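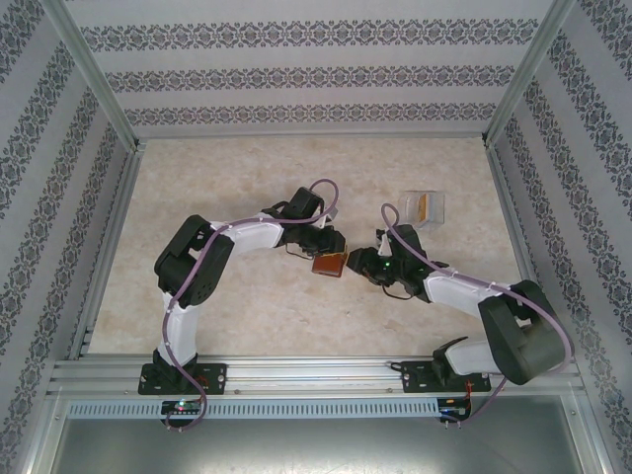

Tutorials > Two-arm control > Coordinated grasp

Holding one box with two arms without crushing it

Posted by Haruna Kubo. Last touched in June, after the planner rewrite.

Quick writeup, people keep asking in the channel. Covers the Gandero stack on the two-arm cells. Single arm grasping is in the previous tutorial, go do that first.

What you need

- Gandero control daemon running, both arms homed
- Clutwood perception node, calibrated against the fixed camera
- One light box. Cardboard, squarish, something you don't mind denting
- Terminal open on the stop command. Always. I mean it.

Problem in short: two arms, one object, each arm has its own controller and neither knows the other exists. Left one goes to its target, right one goes to its target, the box is in between and gets to be the spring. If your targets are 2 mm too close, both position controllers push as hard as they're allowed to. So we plan for the pair, then run the last bit soft.

Step 1. Put both arms in one frame

Everything below assumes a shared frame called table. Not left_base, not right_base. Check it:

gandero frames check --root table

Should list both bases and the camera. If one base is missing the static transform didn't load, restart the daemon and look at the first few lines of the log.

Then the touch test. Jog the left tip to a mark on the surface, read the position, jog it away, same with the right tip on the same mark. Compare. Under 2 mm apart, carry on. Over that, redo the base calibration, don't try and tune around it. I tried to tune around it for most of a Sunday. Waste.

Step 2. Get the box pose

clutwood detect --class box --frame table --once

You want a pose, a size and a confidence. The tilt matters more than people think. A box that sits slightly rotated gives you a face normal that isn't along either arm, and if you ignore it the tips land on a corner and the box spins out.

The arms cover a lot of the view once they move in. Elbows especially, the dark covers are big and they sit right over the side of the table from where the camera is. So detect BEFORE the approach, with arms parked, and freeze the result:

clutwood freeze box_0

Forget the freeze and the tracker will happily re-fit the box to whatever sliver it can still see between the grippers. Pose jumps, planner replans, arms twitch. Classic.

Clear containers: the detector is bad at them. Edges come and go. If you have one on the table add it by hand as a collision object, the whole outer volume, lid height included:

gandero scene add-box --name bin --from-corners

It asks you to touch three corners with a tip. Fine. Do it with the right arm if the bin is on the right, otherwise you'll run out of reach and swear.

Step 3. Pick the contact pair

Don't hand-pick two poses. Ask for a pair:

gandero grasp pair --object box_0 --mode press --n 208

208 candidates is the default and plenty. You get back a ranked list, each one a left contact and a right contact with a score. Score mixes three things: how opposed the contacts are, how far both wrists are from joint limits, how close the two grippers get to each other.

That last one bites with small boxes. The wrist modules are chunky, bigger than the tips, and on a small box they want to be in the same place. If every candidate gets rejected with PAIR_SELF_COLLISION, raise the wrist angle spread:

gandero grasp pair --object box_0 --mode press --spread wide

One tip toward the top edge and the other on the side is OK for a light box, by the way. Looks odd, holds for a nudge or a turn. Not for a lift. For a lift you want opposed faces or nothing.

Step 4. Plan both arms as one

gandero plan dual --to pregrasp --sync time

sync time means both arms get there together. The other option is sync none, each arm goes at its own pace, and you will get the fast one shoving the box before the slow one arrives. Why it's still the default I don't know. Saeed Ghasemi has a ticket open.

Pregrasp stops a bit back from each face. Look at the preview before you run it. Things to look for:

- elbow swinging out through the frame post
- forearm crossing over the bin
- wrist going the long way round

The wrist one is about the cables. They run loose along the outside of the forearm with a loop at the wrist, and the planner has no idea they are there. A full wrist turn winds the loop up and then pulls it. We cap wrist travel in the config:

wrist_window: narrow
allow_wrap: false

Leave allow_wrap false. Kári Grímsdóttir set it to true for a benchmark and we were re-crimping connectors till late.

Step 5. Go soft, then close in

This is the real trick and it's four lines.

gandero mode left compliant
gandero mode right compliant
gandero approach --pair 0 --until contact
gandero hold --balance

Both arms soft BEFORE contact. Switching after contact makes a jump, you'll see it as the box popping sideways.

until contact watches motor current, not vision. Threshold is in the cell config, 200 out of the box, raw units, no I can't tell you what it is in newtons. Too low and friction in the elbow trips it in mid air. Too high and you dent cardboard. Drop it in small steps till you get a false trigger, then go back up one step.

hold --balance then takes the two readings and shifts the pair till they match. If it drifts slowly to one side forever, your gravity comp is off on one arm. Check the payload setting, somebody probably changed a gripper and didn't update it.

Step 6. Move together

Once holding, never command one arm. Command the object:

gandero object move box_0 --dz 20 --slow

The stack works out both tips from the box. If you send a single arm command in here it will obey you, box goes on the table. There's supposed to be a guard for this, it's in the Räsänen branch, not merged.

Release is the reverse, with a pause:

gandero object settle box_0
gandero release --both --retreat normal

settle lowers till current drops, then waits. Skip it and the box goes down on one edge.

Errors you will get

PAIR_SELF_COLLISION
See step 3. Wider spread or bigger box.

STALE_OBJECT
You froze the pose and then moved the box by hand. Park, unfreeze, detect again.

SYNC_LOST
One arm fell behind. Nearly always speed scaling set differently left and right. Check both configs, they should match line for line.

E978
Controller board dropped off the bus. Look at the status light on the board first. Lit, reseat the data cable and restart the daemon. Dark, it's power, go check the wiring into that base plate.

CONTACT_TIMEOUT
Approach ran out of travel and never felt anything. Box isn't where you think. Go back to step 2 and do teh touch test again while you're at it.

Comments

Evanthia Zervas
Does freeze survive a daemon restart? Mine seems to come back with the old pose.

Haruna Kubo
Yes, it's written to disk. Run clutwood unfreeze --all after a restart. Should be in the page, will add.

Marjatta Valtonen
On the Vurkdale cell I needed --spread wide every single time, small boxes only. Put it in the cell config and stopped thinking about it. Key is grasp_spread, same values as the flag.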